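# "It is good at one thing, and slow at the second"

The engineer I came to see has worked seven years with robot arms, first in a packing hall in Tillton and now in a workshop at Maltgate. I asked for one hour on a Sunday and stayed until the light was gone. My question was simple: can a machine do the boring jobs yet, in the home or in the shop?

"Which boring job?" was the answer. "If you mean moving the same box from the same place, this is solved since a long time. If you mean take one thing out of a messy bin, I say we are close. If you mean my kitchen drawer, no."

Picking from a bin is the work of this team. A person does it without thinking, also in bad light and while talking. The arm must first decide which piece is lying free, then where to hold it, then how to come down without hitting the wall of the bin.

"Long parts are the worst," the engineer told me. "They cross each other, they lean on the side. You take one at the end and it turns in the fingers. With a short piece you have another problem, it hides behind the big ones."

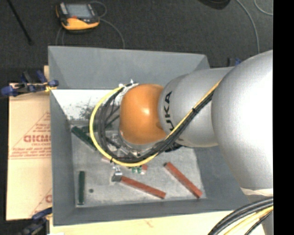 *The arm over the bin at Maltgate, with red and green bars on the floor of it.*

In the last long test the team counted 2,633 picks, and 177 of them failed. I thought this was a good result. My host was less happy.

"In a shop, each failure means that a person walks over. If the person must walk over all day, why did you buy the arm? At Flemport they had a trial with us, and the workers there were polite, but they were faster. We could see it on their faces."

We spoke also about the home. Every year there is a new film of a robot that folds a shirt, and I confessed that I like these films.

"I like them too! But look how long it takes, and who put the shirt on the table. A laundry pile is soft, it has no fixed shape. My bars at least stay straight."

So what will come first? The engineer expects sorting and feeding of machines in small shops, the kind with some 310 different parts on the shelves – too many for a special machine, too few pieces of each to hire a person only for this. A customer in Sutherland has asked for exactly such a system, and the work on it starts in February.

And at home, who empties the dishwasher?

"I do. Badly, my family says."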